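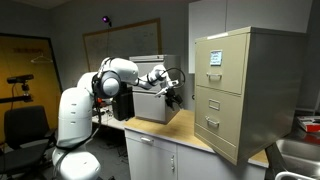
The arm at the two-drawer cabinet, Porden open day

Open Day at Porden: Your Questions

When is it?
January 10, 2019. The doors open at 9 in the morning.

Do I have to register?
Yes, please write to Janelle Barredo. We have 70 places, and children also need a place.

What will the robot do?
It will work with the drawers of an office filing cabinet. Ngaio McPhee leads the demonstration and explains each step before the arm moves.

Will it always succeed?
No. Sometimes the gripper misses the handle, and then we start again. We ask you for a little patience.

May I touch the arm?
Not during the demonstration. After it, Ngaio can show you the gripper from near.

May I take photos?
Yes, but without flash, please.

How do I find the room?
Take the elevator and follow the signs to room 902. If you are late, please knock and wait until someone opens.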